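Keeping a long game going at the kitchen table

If you play one of those slow adventure games where your hero wanders off and does things without you, you'll know how easily it spreads over the whole house. Mine lives on an old tablet next to the bread bin, and over the years I've picked up a few habits that keep both the hero and the supper in decent shape.

Put the tablet in a zip-top freezer bag before you start cooking. The screen still answers to your finger through the plastic, and flour stays out of the charging port. A quart bag fits a small one – squeeze the air out first.

Keep a paper log on the fridge door. I write down the quest, the gold and whatever the hero has dragged home, and every Thursday I sell off the junk while the pasta water boils. Mine was at level 16 for ages before I started doing this, and 17 came along soon after. 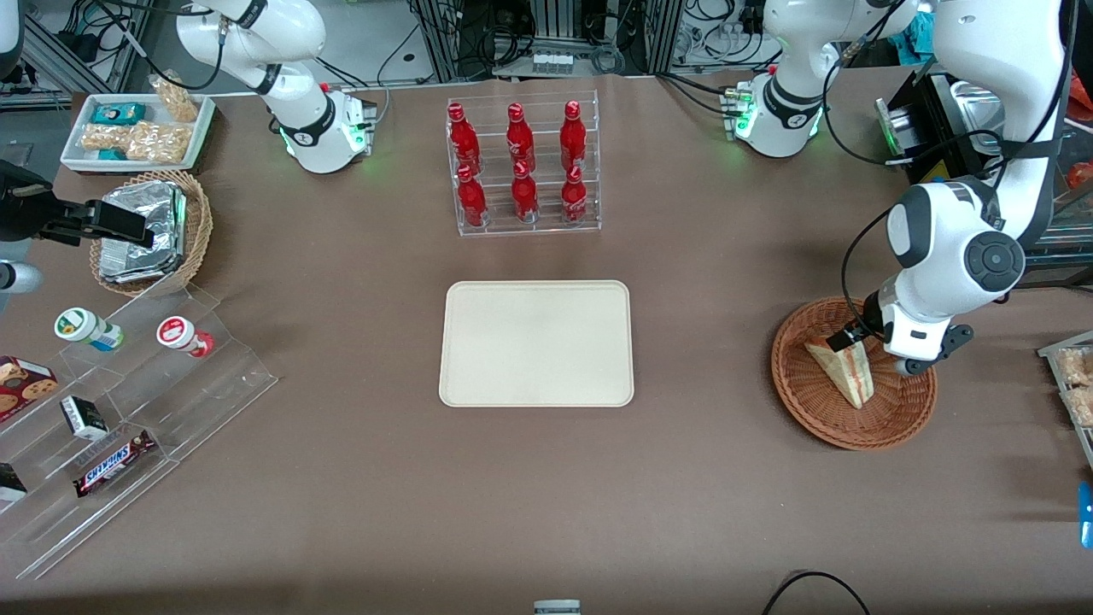
Marloes Brouwer wrote to me that she sets her oven timer for five minutes whenever she opens the game, and when it rings she closes it, boss fight or no boss fight. She says her onions have been much better for it.

I've taken that one up myself, though I cheat a little in February, when the evenings are long.

And do wipe the screen with a barely damp cloth at night, never with the dish sponge – the grease only moves from one corner to the other.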